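Student robotics club records shelf work by hand for snack-sorting project

A student robotics club at Drumari Technical College has finished the first recording block of its shelf-sorting project, in which a two-armed machine is to learn from people how to tidy a disordered retail shelf. The block closed on Sunday with 294 usable recordings.

The project, named Rusitach, is the club's entry in the packaged goods class of the Jorkier student contest. Teams in that class are given a shelf of mixed goods in flexible packaging and must return it to order by product within a fixed time. The rules allow any method of control except remote operation during the run.

Most earlier entries from the club used rigid boxes and a suction cup. Bags are harder to handle. They fold when gripped at the wrong point, slide over one another, and change outline each time they are set down. A label that faces forward in one moment may be creased or turned sideways in the next. The contest rules also call for products whose names are not printed in the language of the team's own software tools, which rules out a simple text lookup.

"Our detector did well on flat labels and badly on everything else," said Pallavi Katiyar, who leads the vision group. "A tilted bag came back as two products, or as none. We had to stop cleaning up the test shelf before we recorded."

For the first block the club therefore worked without the robot arms. Each recording covers one shelf-sorting session carried out by hand, seen from head height, with the shelf, the goods and both hands in view. The operator starts from a mixed layout and groups the bags by product. The club uses the footage for two purposes: to train the detector on partly covered bags, and to derive grasp points from where people take hold of the packaging.

The stock is Chinese snack food, chosen for strong color and for similar bags within each product group. It includes wave-cut potato chips sold as 大波浪薯片 in blue and in orange bags, shredded potato snacks marked 土豆丝, and yellow bags of 红油馍片. The two colors of wave-cut chips count as separate groups. Small packets are added as distractors and have to be moved clear before the larger bags can be lined up.
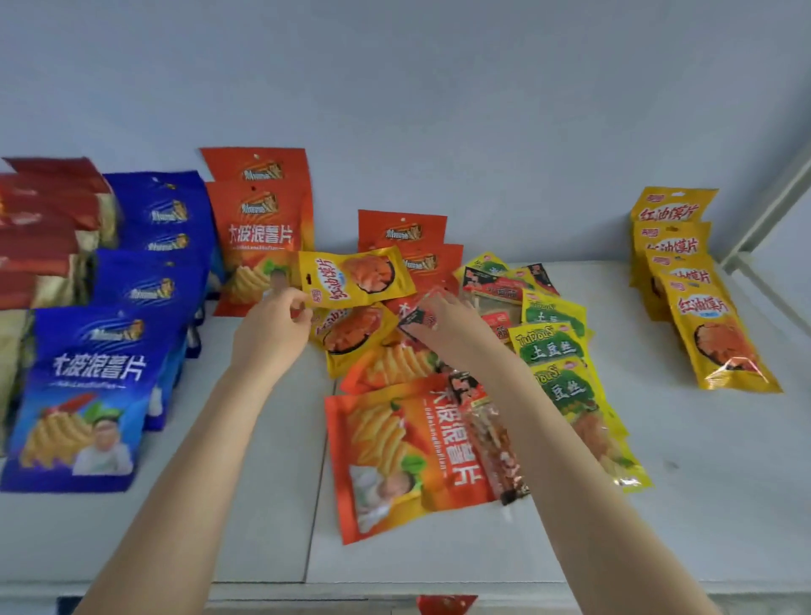 Grasp points and labeling

Babita Shakya, who wrote the labeling guide, said the top edge of the bag was the preferred grasp point. The seal is flatter and stiffer than the body, and a pinch there leaves the product name uncovered. The guide asks for one label at the moment the fingers close and a second when they open. Everything between the two is treated as transport and is tracked automatically, then checked by a second student.

Two-handed work is labeled separately for each hand. An early version of the guide assigned a single action to the whole frame, such as "move bag," and the club dropped it after the first reviews. People often hold a bag in one hand while the other deals with a different item, and the single label hid this. The current version has 6 action classes per hand: reach, pinch, carry, place, straighten and idle.

Bags lying under other bags are labeled if any printed area can be seen. The labeler draws the visible part only and does not guess at the rest. Text running sideways or upside down is marked with its direction, a field that was missing in the guide's first draft and had to be added to recordings already completed.

"That took two weekends," Shakya said. "The direction field is the one the planner uses most, so leaving it blank was no option."

Planner still weak on overlaps

The planning software is the work of Sekar Tambunan. It takes the detector's output, builds a list of which bag lies on which, and picks the next bag to move. In simulation it sorts a shelf with no overlaps in nearly every run. With three or more bags stacked at an angle, it still tends to choose a bag from the middle of the pile, and the simulated bags above it slide off the shelf.

Tambunan said the fault lay in the order of contact and not in the arm motion. The planner estimates depth from the bag outlines, and a bag with a puffed center can appear to be in front of one that in fact covers its edge. He plans to replace the outline method with one trained on the order in which people cleared the same piles in the recordings.

The club's faculty adviser, Frauke Fröhlich, has asked for a fallback. If the planner's confidence is low, the arm should push the pile lightly from one side and look again. The contest deducts points for each bag that leaves the shelf but none for a second look, apart from the time used.

Hardware and schedule

The machine itself is a pair of arms on a fixed stand, made by Pandey and used in the college's second-year automation course. The club has built new fingers for it with a soft inner face. The first set left creases in the film that the detector later read as label edges. The second set is wider and closes more slowly, and has so far been tested on single bags only.

Sunita Dubey, who is in charge of the hardware group, said the fingers would be run for 600 pick cycles before any contest trials. The cycle test uses upright bags first, then bags lying flat. Flat bags are the harder case, as the fingers must slide under the seal without driving the bag against the wall. A small lip has been added to one fingertip for this purpose. Whether it stays depends on the results of the cycle test.

The recording setup will be kept in place for a second block with a lower shelf height and dimmer lighting. The club wants more material in which the operator's hands cover the product name, a case that makes up a large share of detector errors. New operators will be brought in for this block. The first one relied on 4 students, and the reviewers noted that all of them worked from left to right.

The labeled recordings are stored on the automation department's server and can be requested by other student teams entered in the same class. The labeling guide is included with them. Recordings made before the direction field was added are kept in a separate folder in their original form.

First trials with the arms on a mixed shelf are planned for May. Club members meet in the automation lab, and students from other departments may join the labeling group without prior experience. A short introduction to the labeling tool is held at the start of each session.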